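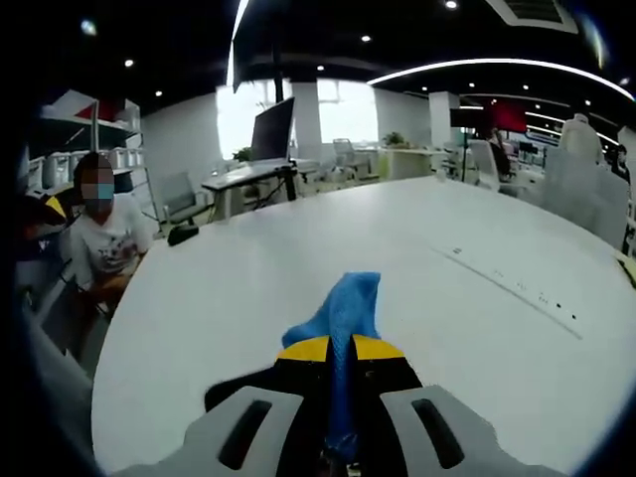 *A blue cloth over the big white round table.*

Iona Kerr has run the linen side of Leckie for 12 years, and she says most of the job is still folding.

Leckie hires out tablecloths, napkins and tea towels to halls, clubs and small restaurants between Laltarine and the coast. It washes them as well. Kerr started there on the evening shift, feeding sheets through a roller iron, and took over the day-to-day running when the previous manager moved north.

"I thought I'd be there for one summer," she says. "I'd finished a course I didn't like and I needed rent money. The work was hot and it was loud but you went home and you didn't think about it. I liked that a lot at the time."

She thinks about it more now. The business sends out 514 round tablecloths in a busy week, and the round ones are the hardest to look after. They don't sit square in the iron, the hems pull, and a cloth that has been cut slightly off will never hang evenly no matter how it is pressed.

"People ring up and say they've got a round table, and that's all they tell you," she says. "I ask how wide, and do they want it to the floor or to the lap. They usually have to go away and measure. One fellow measured with his belt. It worked out fine, but I did send a spare."

Colour is the other thing customers ask about. White is still the most common order, though dark green and royal blue have been popular for the past few seasons. Kerr is not keen on the darker cloths from a laundry point of view. Candle wax can be lifted out of white cotton with heat and brown paper, she says, and anything left over will usually come out in a hot wash. On a dark cloth the same treatment can leave a pale patch.

"You end up with a cloth that's clean and that you can't send out. We cut those down for napkins if there's enough good fabric around the mark."

Leckie bought its first large washer second-hand from a motel in Hovitz. It is still running, with a replacement drum and a door seal that Kerr orders two at a time. The newer machine uses less water and finishes sooner, but she keeps the old one for kitchen cloths and anything with oil on it.

Water is the cost she watches. The shed is on town supply, and a full day of washing goes through more than 3000 litres. When restrictions came in during January two years ago, the business moved most of its washing to nights and stopped taking one-off household jobs. Some of those customers never came back.

"I don't blame them. They had to find somebody else for their doonas and they found somebody else. I'd have done the same."

She has six staff, four of them part-time. New starters spend their first week on tea towels. After that they go to napkins, then square cloths, and they are usually well into their second month before she puts them on rounds. She teaches the fold herself: in half, in half again, then the curved edge brought in to meet the corner so the stack sits flat on the shelf.

"Everyone wants to fold it like a pizza. It looks tidy and then you put ten on top and the whole lot slides off."

Last year Leckie picked up a contract with Jidness, a caterer that does weddings and conferences. The first booking was for 47 tables on a Saturday, with the cloths needed back by the Monday for another event. Kerr worked through the Sunday with two others and had the last load out by dinner time.

"I wouldn't take that on again without another set of cloths," she says. "I told them so, and they were good about it. Now we've got the extra set and they give us a bit more notice – not always, but mostly."

She is less sure about the years ahead. Several of the restaurants she supplies have gone to bare tables, which suits their look and saves them a bill. The halls are steady, and so are the clubs. Napkin orders have gone up a little, even from places that dropped the cloths.

At home she uses a plastic cover on the kitchen table and wipes it down after tea. Her sister gave her a linen one for Christmas, and it is in the cupboard with the tag still on.

"I'd only have to iron it," she says.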